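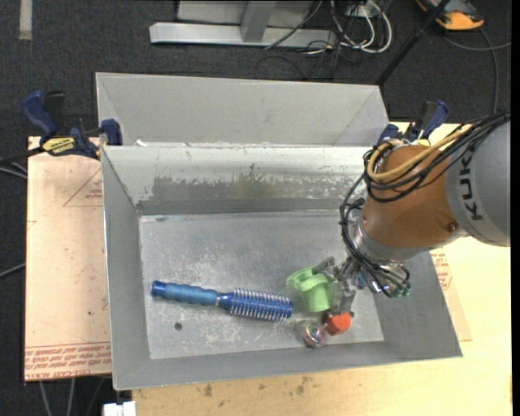 Anitha Kartha

Last updated: November 26, 2023

How to clean and re-season a galvanised garden tub before summer

A metal tub that has held potting mix all winter will have salt crusts along the sides and fine roots in the seams. Set aside an afternoon. Most of that is soaking time.

What you need: a stiff nylon brush, a plastic scraper, white vinegar, bicarb soda, rubber gloves and a garden hose.

1. Tip the old mix onto a tarp. If the plants were healthy you can dig it through a bed. If they had root rot, bag it for the red bin.

2. Scrape the sides and floor with the plastic scraper. Steel wool takes the zinc off, so leave it in the shed.

3. Mix 60 mL of vinegar into 6 litres of water. Brush it over the white crust, wait five minutes and rinse well. Don't leave it to sit overnight.

4. For greasy marks, make a paste of bicarb and water and rub it on with a damp cloth. Rinse again.

5. Turn the tub upside down on two bricks until it's dry, then check the seams against the light. Small pinholes can stay as extra drainage.

6. Touch up bare spots with cold galvanising paint. Mine came from the hardware shop in Flomville. Follow the drying time on the tin.

Refill with fresh mix, stopping a few centimetres below the rim, and water it in before planting.

This site uses cookies. By continuing to browse you accept our cookie policy.

© Anitha Kartha | Contact | Back to top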